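Small stands, big trouble

Soltstead, 16 Jul 2019

Everyone in the craft rooms at Soltstead has an opinion on the little black stand. Thin rods, knobs on the ends, arms going every which way. Some people hang earrings on theirs. One woman had a wet glove on each arm and a tea strainer on the middle one, and fair enough.

They turn up in charity shops all over town, usually in a box with the curtain hooks. Three pounds if you're lucky. I paid five in April and the man wouldn't budge - said it was a good one. It was, more or less. One arm had a lean to it.

Getting them open is the fiddly bit. Hold it by the middle, where all the rods meet, and keep your fingers off the arms till you know which way each one wants to go. Mine pinched me twice. Then stand it up and see what it does. If it tips, the arms are uneven, so turn one and try agian.

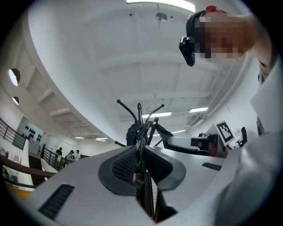
Once it's steady, load it slowly. Light things first, one side then the other. Necklaces are the worst, they slide down and knot round the middle and then you're there all evening with a pin. Scarves fine. Keys, no.

Cleaning - old toothbrush, bit of warm soapy water, get right into the joints. Dry it straight off. The knobs come loose on some of the older ones and roll under things, so do it over a towel and not the sink. I lost one that way and have been making do with a blob of putty, which dosen't look too bad from across the room.

The Soltstead swap table is on again next month, bring whatever you've got. Bent ones welcome.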